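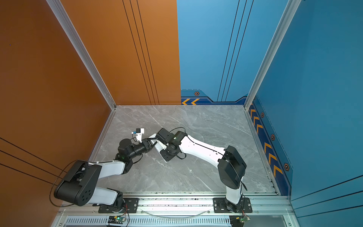
Fixed camera, two-arm cell: both grippers at the small white block, mid-workspace.

Skatness Handover Faults – README

Contents
244 episodes of one task: the left arm passes a block to the right arm. 145 completed. The rest ended in a fault and are kept in full, up to the stop.

The fault
In 59 episodes the left gripper did not release after the right gripper had closed. Both arms then pulled on the block until the left wrist tripped its current limit. Anika Tillman traced it to a dropped open command in the Taveck bridge, which sent the command once and did not check for a reply. The other failures are missed grasps and early drops, labeled separately.

Labels
ok, no_release, missed_grasp, early_drop. Barrett Tran labeled all episodes from the fixed view. Latrice Esposito checked every no_release against the joint logs.

Known problems
– Logs stop 600 ms after a trip, so the final settling of the arms is missing.
– Wrist current was not logged for the right arm.
– Episodes recorded before the January bridge patch must not be used to estimate normal release timing.

Safety
Do not replay no_release episodes on hardware. Commands in them run into the limit.

Contact: Rosalind Pruitt, Grusar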